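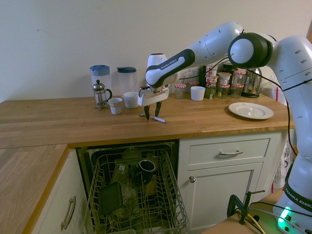

*The arm at work over the marker pen, with the kettle and the jars behind it.*

The manager of the staff kitchen at Brukbridge has run break rooms and canteens for most of her working life, and she talks about the robot arm the way other people talk about a new oven. "I come in early to watch it," she says. "I've got a desk full of orders to place and I'm standing there with my coffee!"

Retwood, the company that runs the building, brought in the arm in April, with software from a small outfit called Zasden. It works the counter and the dishwasher, and the four people on her crew share the room with it. The kitchen feeds 366 employees and handles more than 2,000 cups and glasses in a busy week, so there was plenty for it to learn on.

The first thing that changed was the talking. "We never used to discuss how to load a rack. You did it your way, I did it mine, and we grumbled. Now somebody asks where a bowl should go and we all have an opinion, because we're the ones teaching it." 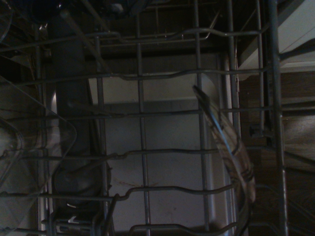 *Wrist camera view of the rack: a glass bowl on its side, clear plastic at the left.*

She loves the camera on the wrist. Clear things are the hard ones, she explains, and she had never thought about why until she saw the rack from up there. Glass takes on the color of whatever is behind it, and the wires bend when you look through it. "I've been picking up glasses for 11 years and my hands just knew. Then you see that picture and you think, well, where does the bowl stop?"

Her crew now spends part of each shift setting out items, checking grips and writing up what went wrong. One of the dishwashers (the human kind) took the Nic Giolla course for robot operators and moved up a pay grade. Hours have stayed the same for everyone, which was the first question at the first meeting, and she got the answer in writing before she let anyone plug anything in.

There are gripes. The arm is slower than a person, and people have had to get used to waiting for the counter. "You can't just reach across. That took me a while, I'm a reacher."

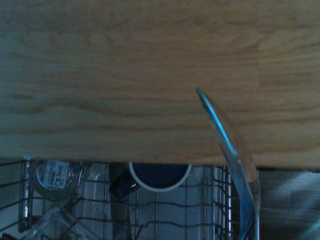

*Dark blue mug in the rack, with a clear plate standing to its right.*

Mugs are her favorite subject. She has strong views on handles, and she's delighted that someone finally wants to hear them. The crew's log is up to 942 entries, and a good share of those, she says, are about handles too.

What would she like it to take on next? She doesn't hesitate. "Lids. Finding the lid that goes with the jar. If it can do that, I'll bake it a cake and eat it myself."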